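机器人是怎么“看会”一件事的？

小朋友，你还记得自己是怎么学会用筷子的吗？大概没有谁给你写过一本厚厚的说明书，告诉你大拇指要弯几度、食指要用多大的力气。多半是吃饭的时候，你看着家里人夹菜，自己也跟着夹，豆腐掉了再夹，花生米滚到桌子底下去了，再夹一颗。一天一天下来，手指头自己就明白了。

今天我们要讲的机器人，学本领的办法跟你很像。它也要看很多很多遍，才能学会一件在我们看来特别简单的小事，比如把一个瓶子拿起来，再轻轻地放到另一个地方。

我们先说说从前的办法。从前的工程师会把每一步都写成命令：手臂往前伸这么远，停，手指合上，停，抬高，停。要是瓶子每次都乖乖站在同一个位置，这样做挺好，工厂里很多机器到今天还是这样干活的，又快又准。可是家里的厨房就不一样了。昨天瓶子在灶台左边，今天跑到了右边，明天说不定前面还挡着一只碗。照着老命令伸手过去，机器人就会抓一把空气！

那怎么办呢？工程师们想，干脆让机器人从例子里学吧。

所谓“例子”，就是把一件事从头到尾完整地做一遍，并且全部记下来。在一个叫 Plendow 的项目里，大人会用遥控的办法带着机器人的手臂去做，就好像老师握着你的手写毛笔字。大人的手往左，机器人的手臂也往左；大人捏一下，机器人的夹爪也跟着捏一下。做的时候，电脑在旁边悄悄地记两样东西，一样是机器人看到了什么，另一样是它的手怎么动。看到的和做过的，一对一对排好队，这就是一个例子，工程师们也常常叫它“一条示范”。

你可能会问，机器人用什么看呀？它用摄像头。有的摄像头高高地架在旁边，能看到整张桌子，有的呢，就装在机器人的手腕上，手伸到哪里，它就跟着看到哪里。你可以做个小试验：闭上一只眼睛，想象另一只眼睛长在自己的手腕上，然后慢慢伸手去够桌上的水杯。杯子是不是越来越大，最后连杯口都看不全了？手腕上的摄像头看东西就是这样子的，近的地方看得特别清楚，远一点的、高一点的，反而装不下了。下面就是从这样一只“手腕上的眼睛”看出去的样子，前面那两根黑黑的手指是夹爪，它正对着一瓶海天老抽。

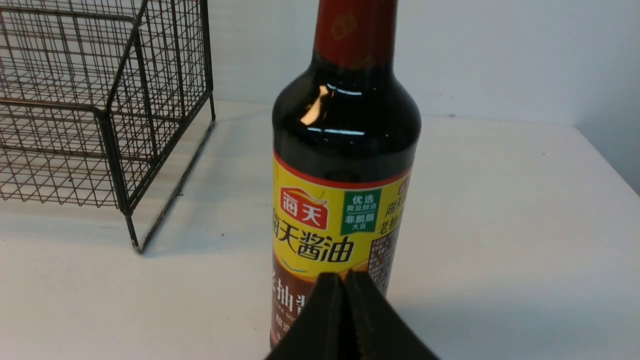
Gashi 读到这里，写信来问：既然机器人能把瓶子看得这么清楚，那示范一次不就够了吗？我弟弟看我开过一次酱油瓶，第二天就会自己开了，还倒了半碗出来。

这个问题问得真好，我们要多说几句。

Gashi 的弟弟看一次就会，是因为他在这之前已经练过好多别的本领了。他拿过奶瓶，拿过积木，拿过牙刷，知道玻璃硬硬的、滑滑的，也知道瓶子歪了里面的水会跑出来。这些事情他早就装在脑袋里了，只是自己没有发觉。一个刚刚开始学习的机器人，脑袋里可没有这些。你只给它看一次，它很可能会学歪，比如它会以为“瓶子一定要站在桌子中间偏右的地方”，或者“旁边一定要有一只铁丝篮子，才可以伸手”。换个地方，拿走篮子，它就糊涂了。

所以，收集例子的时候，大人们要想办法让每一次都有一点点不同。还是拿瓶子来说，他们会把瓶子往左挪一挪，往后推一推，转个身，让标签朝着别的方向；会把旁边的东西搬来搬去，有时候多一样，有时候少一样；会开灯，也会关灯，因为玻璃瓶子会反光，光从哪边来，瓶子上亮亮的地方就跑到哪边去。要是机器人只见过一种亮光，说不定会把那块亮光当成瓶子的一部分呢。

Plendow 项目的第一批例子，一共录了 233 条。听起来很多，对不对？可是录完以后还不能马上用，得有人一条一条地看，把不合适的挑出来。有的是摄像头中间卡住了，少了一小段；有的是大人自己走神，夹爪在半空里转了好几圈，也不知道在找什么；还有的是做完了忘记按停止，后面录了长长的一段什么也没发生。这样挑下来，有 97 条要重新录。负责录的人叹了口气，喝了杯茶，又坐回去接着录了。

说到这里，你也许想知道，做得不好的例子是不是一定要扔掉。倒也不一定。假如夹爪第一次没对准，碰了一下瓶子，大人赶紧停住，退后一点，重新对准，最后稳稳地夹住了，这样的例子反而很宝贵。它告诉机器人：没对准的时候不要硬来，退一步再试。要是机器人见过的例子全都是一次成功的，那它自己做错的时候，就完全不知道该怎么补救，只会呆呆地停在那儿。你们写作业的时候，老师不是也喜欢看到错题旁边的订正吗？

例子都准备好了，就该轮到电脑来学习了。电脑会一遍又一遍地翻看这些例子，看到一幅画面，就先猜一猜：“这时候手应该往哪里动？”然后跟大人当时的动作比一比。差得远，就在心里改一改；差得近，也改一改，只是改得少一点。猜了又改，改了又猜，慢慢地，它猜的动作就和大人做的越来越像了。

学完以后还要考试。考试的时候，瓶子会放在例子里没有出现过的位置，这样才知道机器人是真的学会了，还是只把答案背下来了。Plendow 的考试安排在 11 月，每一种任务考 40 次，每一次都要记下来是夹住了、夹歪了，还是碰倒了。考试用的瓶子会先检查瓶盖，桌边还放着抹布。

如果你也想体会一下当“示范老师”的感觉，可以和家里人玩一个游戏。请一个人蒙上眼睛当机器人，你站在后面，轻轻握着他的手腕，带他去拿桌上的一个空塑料瓶（可不要用玻璃瓶，也不要用装了东西的瓶子）。带他拿几次以后，你松开手，让他自己拿。接着把瓶子挪一个位置，再让他试试看。你会发现，蒙着眼睛的“机器人”只记住了手怎么动，瓶子一挪，他就摸不着了。再让他把眼罩摘下来，从头学一回，结果会差很多。想一想，这是为什么呢？前面讲过，例子里要记的东西有两样，少了哪一样都不行。

玩过的小朋友，可以把你们试了几次、成功了几次画成一张小表格，寄给 Mitoden 少年科学角。下一期我们接着讲机器人的手指，讲它怎样知道自己有没有捏得太紧。

Mitoden 少年科学角
2022-08-22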